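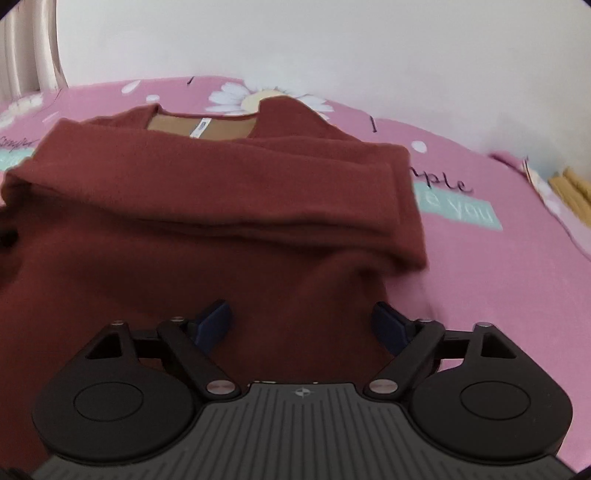 Dunkelroter Pullover auf rosa Laken.

Lesepunkte, Lesepässe, Lesekönige

24.03.2023

Seit ein paar Wochen hängt in unserer Stadtteilbücherei ein Plakat, auf dem ein Fuchs mit Brille einen Bücherstapel balanciert. Darunter steht, dass Kinder ab der zweiten Klasse ab Mai Punkte sammeln können. Ein Buch ausleihen, ein kleines Quiz am Tablet lösen, Punkte gutgeschrieben bekommen. Bei 100 Punkten gibt es eine Urkunde, und wer am meisten hat, darf sich vor den Sommerferien im Lesesaal auf einen roten Sessel setzen und wird fotografiert. Das Programm heißt Skellora.

Ich war beim Infoabend. Esko Niskanen, der die Kinderabteilung leitet, hat das freundlich und mit vielen Folien vorgestellt. In der Pilotbücherei seien innerhalb eines halben Jahres 1.000 Quizze gelöst worden. Großes Nicken im Raum. Ich habe gefragt, wie viele Kinder das waren. Das wusste er nicht, wollte es aber nachreichen. Nachgereicht wurde bisher nichts, was ich ihm persönlich nicht übelnehme, der Mann hat genug zu tun.

Trotzdem ist das doch die entscheidende Zahl. Wenn 30 Kinder, die ohnehin jeden Abend unter der Decke lesen, sich durch die Quizze klicken, kommt man da bequem hin, und an den übrigen hat sich gar nichts geändert. Gemessen wird, was das Tablet messen kann. Ob ein Kind am nächsten Tag freiwillig ein zweites Buch in die Hand nimmt, weiß das Tablet nicht.

Mein Misstrauen hat auch eine private Vorgeschichte. In meiner Grundschule gab es einen Lesepass, für jede gelesene Seite ein Häkchen, unterschrieben von den Eltern. Ich war gut darin. Ich habe gelernt, dass dünne Bücher mit großer Schrift sich lohnen und dass meine Mutter beim Kochen alles unterschreibt. An die Bücher aus diesem Jahr erinnere ich mich kaum. Dafür weiß ich noch ziemlich genau, wie das Gespensterbuch meines Cousins roch, das auf keiner Liste stand und für das ich eigentlich zu jung war.

Am Infoabend saß Ebere Olatunji neben mir, ihr Sohn geht in die dritte Klasse und liest langsam. Sie sah die Sache mit dem Sessel noch kritischer als ich. Eine öffentliche Rangliste sei für die Kinder auf den oberen Plätzen nett, und ihr Sohn werde sich nach zwei Wochen ausrechnen, dass er nicht mehr aufholen kann. Die Antwort von vorn lautete, man könne die Rangliste auch ausblenden. Warum blendet man sie dann überhaupt ein?

Gegenrede gab es auch, und die will ich nicht unterschlagen. Thaddeus Castellanos unterrichtet an der Schule gegenüber und fand, manche Kinder bräuchten eben einen Anlass, um überhaupt durch die Tür zu kommen, und ihm sei egal, ob der Anlass ein Fuchs ist oder eine Urkunde. Das ist ein Argument. Ich würde es gern glauben, nur hätte ich dann gern auch gewusst, was passiert, wenn der Fuchs im Herbst wieder abgehängt wird. Dazu gab es keine Folie.

Was mich am meisten stört, ist das Geld. Die Lizenz kostet etwas, die Tablets kosten etwas, und gleichzeitig ist der Samstag gestrichen, der Tag, an dem viele Familien überhaupt Zeit hätten. Die Vorlesestunde von Nour Khasawneh läuft seit Jahren ohne jede Technik. Zuletzt saßen dort fast 40 Kinder auf den Teppichen, dazu etliche Eltern im Stehen, und einige zogen danach mit einem Stapel zur Ausleihe. Sie bekommt dafür eine Aufwandsentschädigung, über die man besser nicht laut spricht. Ein Plakat hat sie auch nicht.

Vielleicht tue ich dem Programm unrecht. Ich werde im Mai mit meiner Tochter hingehen und mir das Quiz ansehen, sie will es unbedingt ausprobieren — wegen des Fuchses, nicht wegen der Bücher, das hat sie sofort zugegeben. Wenn sie nach den Ferien noch von selbst ins Regal greift, schreibe ich das hier auf. Bis dahin hätte ich von der Bücherei gern die Zahl der teilnehmenden Kinder, den Preis der Lizenz und eine Auskunft darüber, wann samstags wieder geöffnet wird. Die Mail mit den drei Fragen habe ich gestern abgeschickt.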